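Courses > Work and Automation > Unit 4 handout

Folding by hand, folding by machine: notes for Unit 4 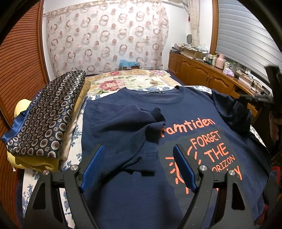 We'd keep the machines if the quota went back down, one of the folders at the Pludberg laundry wrote on my survey, and I've been chewing on that ever since. I had 38 replies and a lot of them sounded like it!

Some background for the discussion. Pludberg put in its folding line in March, and before that a good folder did 70 shirts an hour. The target is now 117 per person, with the machine taking the flat stuff (sheets, towels) and people getting what's left - twisted sleeves, collars, anything that comes down the belt in a lump. So the easy pieces are gone from the day, and those were the ones you could chat over.

Teaching the grippers is a job too. 19 people moved over to it, same pay grade, and I'd like us to argue about whether that's fair.

Read the Ivora chapter on deskilling first, then the Vevirbridge contract, mainly the part on retraining hours. Bring one task from your own job that you'd hand over tomorrow and one you'd fight for. Mine is grading, and I'm still not sure which pile it goes in.

Comments (7) Shares (19)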